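3. Desarrollo de la experiencia

3.1. Contexto y participantes

La experiencia se llevó a cabo en la asignatura optativa Taller de Manipulación Robótica, que se imparte en el último curso del grado y ocupa un cuatrimestre completo. Se matricularon 20 estudiantes, de los cuales 17 entregaron todas las memorias parciales y son los que se tienen en cuenta en el análisis del apartado 4. Los tres restantes siguieron asistiendo a las sesiones prácticas, pero sus registros están incompletos y se han excluido.

El grupo procedía en su mayor parte de la especialidad de electrónica. Casi todos habían programado antes un brazo industrial en simulación y muy pocos habían trabajado con un manipulador físico. Este desequilibrio condicionó el reparto en equipos, que se hizo por asignación del profesor y no por afinidad, procurando que en cada uno hubiera al menos una persona con experiencia previa en control.

La coordinación docente correspondió a Georges Haddad, responsable también del diseño de las rúbricas. El seguimiento de las entregas se hizo con la plataforma Skolitix, en la que cada equipo mantenía un diario de trabajo con entradas de extensión libre.

3.2. Planteamiento del proyecto

El proyecto recibió el nombre de Galang. Se pidió a los equipos que enseñaran a los brazos a ordenar una mesa con material de pintura: poner en pie los botes tumbados, agruparlos y devolver los pinceles a su recipiente. La tarea se eligió por tres motivos. Los objetos son baratos y se reponen con facilidad. Su forma es lo bastante regular para que un alumno pueda razonar sobre el agarre sin herramientas avanzadas. Y un mismo bote plantea problemas distintos según esté de pie o tumbado, lo que obliga a tratar la orientación desde el primer día.

La disposición inicial de los objetos no estaba prefijada. Antes de cada serie de intentos, un miembro de otro equipo colocaba el material sobre la mesa con la única condición de que hubiera botes en las dos posturas y algún pincel suelto. La figura 1 muestra una de estas disposiciones, con pinceles tanto en el vaso como sobre la madera.
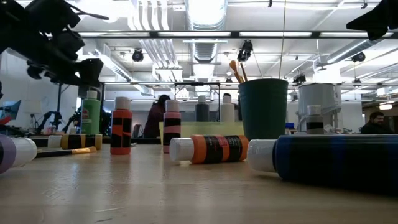 Figura 1. Mesa de trabajo con botes de pintura en distintas posturas. Fuente: elaboración propia.

El enunciado no especificaba el método. Se admitían trayectorias programadas, control por teleoperación con posterior aprendizaje por imitación o cualquier combinación de ambos. En la práctica todos los equipos empezaron por trayectorias programadas, que era lo que conocían, y todos menos uno las abandonaron antes de la segunda entrega. Los diarios coinciden en la causa: bastaba con que un bote tumbado apareciera girado respecto a lo previsto para que hubiera que reescribir la secuencia.

3.3. Organización de las sesiones

Cada sesión tenía una duración de 3 horas y se dividía en una parte breve de puesta en común y una parte larga de laboratorio. En la puesta en común, un equipo presentaba un fallo de la semana anterior y el resto proponía explicaciones. No se permitía presentar aciertos en este espacio, norma que al principio generó cierta resistencia y que después se aceptó sin dificultad.

En la parte de laboratorio los equipos se turnaban en las mesas. Quien no tenía turno revisaba grabaciones, etiquetaba intentos o redactaba el diario. Se estableció que nadie podía lanzar más de 5 intentos seguidos sin anotar el resultado de cada uno. La regla procede de una edición anterior de la asignatura, en la que los alumnos acumulaban ejecuciones y luego eran incapaces de reconstruir qué parámetro habían modificado entre una y otra.

Los intentos se registraban en una hoja común con cuatro campos: objeto, postura inicial, resultado y observación. El campo de observación resultó el más útil para el análisis posterior, aunque su calidad fue muy desigual. Algunos equipos escribían «falla» y otros detallaban el punto de contacto y la altura de la pinza en el momento de cerrarla.

3.4. El agarre como problema de diseño

La dificultad que más horas consumió fue la aproximación a los botes. Los estudiantes tendían a pensar el agarre como un punto, las coordenadas del centro del objeto, y tardaban en incorporar el volumen de la propia pinza. Un bote de pie admite una aproximación lateral cómoda si está aislado; junto a otros, los dedos tropiezan con el vecino antes de llegar. En los botes tumbados el obstáculo es la mesa, y la altura a la que se cierran los dedos deja un margen escaso.

Para trabajar este aspecto se pidió a cada equipo que revisara sus intentos desde la cámara de muñeca antes de consultar las vistas fijas. La vista de muñeca obliga a interpretar la posición de los dedos respecto al objeto y hace evidente cuánto espacio ocupa la pinza. Varios alumnos señalaron en el diario que hasta entonces habían mirado el robot «desde fuera».

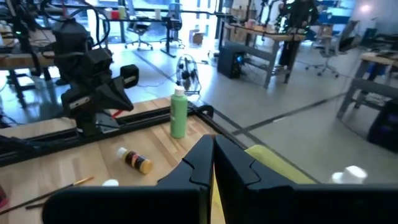
A partir de esta revisión, los equipos reformularon sus estrategias. Lo más habitual fue separar la aproximación en dos tramos, uno rápido hasta una posición previa y otro lento hasta el contacto, con una comprobación visual entre ambos. Dos equipos añadieron un movimiento de empuje lateral para apartar un bote antes de coger el contiguo. Esta solución no se había explicado en clase y se discutió en la puesta en común siguiente, en la que se objetó que el empuje podía volcar los botes más altos.

Los pinceles recibieron un tratamiento distinto. Al ser tan finos, un pequeño error de altura hacía que los dedos se cerraran por encima del mango o rozaran la madera. Se decidió que la recogida de pinceles contara como objetivo opcional en la entrega final. Aun así, la mayoría de los equipos le dedicó tiempo, en algún caso a costa de la documentación.

3.5. Instrumentos de recogida de información

Se emplearon tres fuentes: los diarios de Skolitix, la hoja común de intentos y un cuestionario final de respuesta abierta, cumplimentado en la última sesión. Los diarios se codificaron de forma independiente por dos de los autores, y las discrepancias se resolvieron por discusión. No se calculó un índice de acuerdo para las entradas de las primeras semanas, en las que el sistema de categorías todavía estaba en revisión, y los resultados referidos a ese periodo deben leerse con esa cautela.

El cuestionario preguntaba por el reparto de tareas dentro del equipo, el momento en que se cambió de método y el fallo que más había costado entender. La última pregunta fue la que dio respuestas más largas. Se reproducen fragmentos en el apartado 4.2, con la ortografía corregida y sin indicación del equipo de procedencia.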